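Development Finance, Unit 6: Emergency lending after a disaster
Notes to go with the lecture. Read before section meeting.
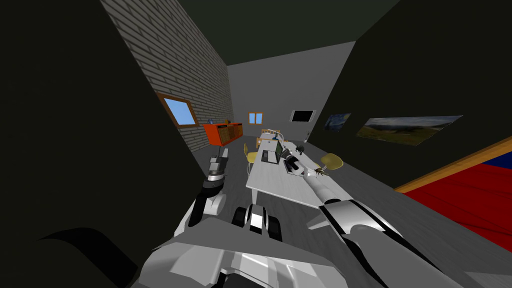 Fig. 6.0. Simulated room with two robot arms, gray brick wall at left.

Where we are: last unit was regular project lending (long prep, long appraisal, slow money). This one is what happens when a storm or flood hits and the borrower needs cash now. Same lenders, same rulebook mostly, different clock.

1. Two kinds of money

Keep these apart, people mix them up on the midterm every year.

Budget support. Goes straight to the treasury. Fast. Lender checks policy conditions up front, then money is the government's to spend. Hard to trace to any one road or roof.

Investment lending. Tied to a list of things: seed, boats, houses, a bridge. Paid out against receipts or against results. Slower, easier to audit.

Emergency packages usually combine both. The press release adds them up into one number. First thing to do with any headline figure is to split it back out. How much is new, how much was moved over from projects already on the books, how much is grant and how much gets repaid.

2. Damage vs. loss vs. need

Damage = value of stuff destroyed. Houses, crops in the ground, equipment.
Loss = income that doesn't come in afterward. Missed harvests, closed shops. Can run for years with tree crops.
Need = cost of putting it back, ususally to a better standard than before.

Need is not damage plus loss. Wrote this on the board twice. A house worth very little on paper can cost a lot to rebuild with proper roof straps.

3. The Kosel case

Teaching case, packet pp. 4 onward. Kosel is a small island economy, farming and fishing, one main port. Cyclone in January. Government asks for help with housing and farm recovery.

Facts you need:
- 3000 houses destroyed or past repair
- 70 percent of registered farms report crop loss
- housing part of the loan pays for 2000 rebuilt homes
- project runs 4 years

So the gap is a third of the houses. Who covers it? The case doesn't say outright. Options we listed in class: owners with insurance (few), family money from abroad, a second donor, or they just don't get rebuilt. Be ready to argue one.

Farm side is two parts. Short-term: seed, tools, small livestock, cash for clearing fields. Longer: replanting tree crops, fixing feeder roads, a packing shed at Nimier. The short part has to land before planting season or it's close to useless. Timing matters more than amount here.

4. Who gets a house

Biggest fight in the case. Three rules were on the table:

Title first. Need a deed to qualify. Clean for the auditors. Shuts out renters and anybody on family land with no papers, and in the Jotberg district that's most households.

Damage first. Worst hit go to the front. Fair on its face but needs a good survey, and the survey was done in a hurry.

Income first. Targets the poor. Needs income data Kosel doesn't have.

What they did: damage first, with a sworn statement accepted in place of a deed. Slowed down procurement, opened the door to some double claims. Your response paper should say if you think it was worth it.

5. Procurement

Emergency rules let the borrower skip some steps. Shorter bid windows, direct contracts under a set size, paying for things bought before the loan is signed (retroactive financing, know the term).

Problem: few builders on the island. Everybody bids for the same crews at teh same time, prices go up, the budget buys fewer houses. Compare with the Đào case from Unit 5, where owners hired their own masons and got paid in stages. Cheaper per house, quality all over the place. Inspection is the weak spot in both.

6. Debt

Even soft loans get repaid. Look at grace period, interest, maturity, in that order. Ask what debt looked like before the storm. A country near its ceiling should get more of it as grants. Doesn't always happen.

For next time
Finish the packet incl. the annex tables. One page on section 4, pick a rule and defend it. No summaries please, I've read the case. Bring a calculator, we do the grant element by hand.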